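The Table Comes First

Bernadette Vasseur bought her kitchen table 23 years ago and can still say which evening somebody put a hot casserole down on it. The ring has faded to the width of a thread. She finds it with a fingertip while she talks, at the end nearest the window.

Vasseur runs Gourlay, a small workshop that repairs and refinishes domestic tables. Most of what comes through the door is pale wood, and most of it has been wiped to death. People spray, rub, spray again, and after a few years the surface goes dull where they eat and stays shiny where they don't.

"They bring it in and say the wood has worn out," she says. "The wood is fine. It's the finish that has gone, and usually only in two or three places."

Pale tables have been selling well for a while now. They suit small rooms, they don't show dust in the way a dark top does, and they go with most chairs. They are less forgiving of tea, beetroot and felt pens. Léonie Texier, who shares the workshop and does the colour matching, says the calls start in March, when the light gets stronger and people see their tables properly for the first time since autumn.

Her own way of checking a top is to crouch until her eyes are nearly level with it and look along it towards a window. From standing height a table can seem perfect. From low down you get the dents, the greasy patches and any joint that has begun to lift. The glare hides the grain in one part and shows up every scratch beside it, so she does it again from the other end.

The grain matters more than most buyers think. Straight, fine grain is easy to live with, and small repairs blend into it if you sand along the lines. Where the figure widens into an oval or a long loop, a repair is harder to hide. Texier will sometimes spend a whole morning on a patch no bigger than a saucer. Pinkish streaks are another nuisance. Some oils turn them orange, so she always tries the oil on the underside first and leaves it overnight.

For a table that only needs freshening up, the two of them give much the same advice. Clear it completely. Wash it with a cloth wrung out in warm water and a drop of washing-up liquid, then dry it straight away. Leave it for a day. Sand by hand with fine paper, in the direction of the grain, and keep the pressure even – it is very easy to dig a hollow at the spot you are worried about. Wipe off the dust and put on a thin coat of oil. Twenty minutes later, wipe off whatever has not soaked in. Lay the oily cloths flat outside to dry, well away from anything that could burn, as they can heat up and catch fire if they are left in a heap.

None of this works on veneer, or at least not for long. Vasseur has seen plenty sanded through to the layer beneath, and there is not much she can do for them. If you aren't sure what you have, look at the edge. Solid wood carries its grain over the side.

The workshop has 12 tables waiting at the moment, the oldest of them a drop-leaf that has been in one family for 76 years. Its owners want the ink stains left in. Vasseur is happy with that. She would leave more marks than she is asked to, and she has no plans to do anything about her own casserole ring.

She does wish people would use mats, though. Cork is good, felt is better under anything heavy, and rubber feet should be kept off oiled wood altogether. Texier eats her lunch off a tray.
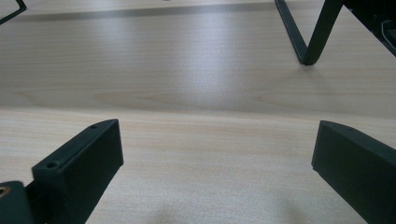 Fine, straight grain on a pale top, with a darker oval figure and the glare that hides part of the surface at a low angle.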